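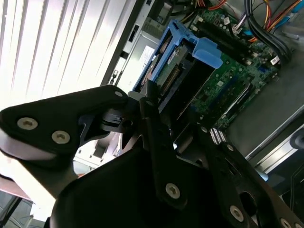
Trinivico Office Park – Tenants' Liaison Group

Minutes of the meeting held on 17 April 2026, ground floor meeting room, Potier Building

Present: representatives of units 1, 2, 5, 6 and 9; managing agent (Jacquet Property Services); site engineer.
Apologies: unit 3, unit 8.

1. Minutes of the previous meeting
Agreed as a correct record, with one amendment. Item 6 should read "north car park", not "north gate".

2. Matters arising
2.1 Bicycle store. The replacement door closer has been fitted. The lock code will change on the first working day of each quarter.
2.2 Roof access. Keys are now signed out from the agent's office only. Unit 5 still holds one old key and will return it.

3. Heating and hot water
3.1 The engineer reported that the flow temperature on the Potier Building circuit had been lowered to 50 degrees. No complaints received from the upper floor. Unit 2 reported that the two radiators nearest the stairwell stay cold at the bottom.
3.2 The engineer suspects sludge in that branch. A power flush was quoted by Weturar Mechanical. The quote covers the branch only – the main risers are excluded.
3.3 Agreed to accept the quote and to carry out the work in September, before the heating season.
Action: agent to place the order. Engineer to confirm the isolation valves are serviceable.

4. Water meter readings
4.1 Consumption for the quarter was 163 cubic metres. The agent considers this high for the present occupancy.
4.2 The overnight reading did not return to zero. A running cistern on the first floor is the likely cause, though the outside tap has not been ruled out.
Action: engineer to take readings on 4 successive nights with the outside tap isolated.

5. Car parking
5.1 There are 14 marked bays in the north car park. Unit 9 asked for a further bay. Declined, as the lease plan allows no change without the landlord's consent.
5.2 Line markings by the loading area are worn. To be repainted in dry weather. Tenants will be told in advance which bays are closed.

6. Waste and recycling
6.1 Cardboard is still being left unflattened beside the bins. The contractor will not lift it.
6.2 Electrical items must not go in the general waste. Tenants to book a collection through the agent – the charge is split by weight.

7. Service charge
7.1 The draft budget was circulated. Unit 6 queried the lift maintenance line, which includes a call-out from the previous year.
Action: agent to correct the draft and reissue it.

8. Any other business
8.1 Fire alarm test moves to the morning. Notices to be changed on both floors.
8.2 Unit 1 asked for the lobby lighting timer to be extended by an hour. Agreed.

Next meeting: September, same room. Date to be circulated by the agent.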